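Home > Reviews > Lighting
Print this page | E-mail to a friend
Search reviews... Go

Geltar dome pendants - three months on 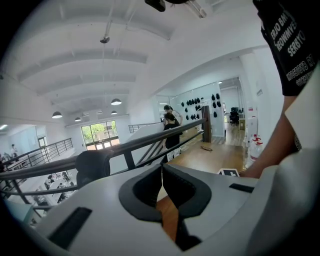 Dark dome shades on long cords, with daylight from the big window at the far end.

I'd been after pendants for a high white ceiling for ages, and most of what I found was far too dainty. The Geltar ones came in at 70 pounds each and I'm really pleased with them! The dark shade looks lovely against all that white (the arched beams get all the compliments, mind you), and the cord is properly long, so you can hang them at different heights.

Moans? The instructions are tiny, and Garnet Campbell, who wired ours, spent over 15 minutes hunting for the bit about shortening the cord. Dust shows on the tops too - if you've got an upper level with a railing you'll be looking straight down at it.

I'd buy them again, probably in the bigger size.

Filed under: Ceiling lights, Offices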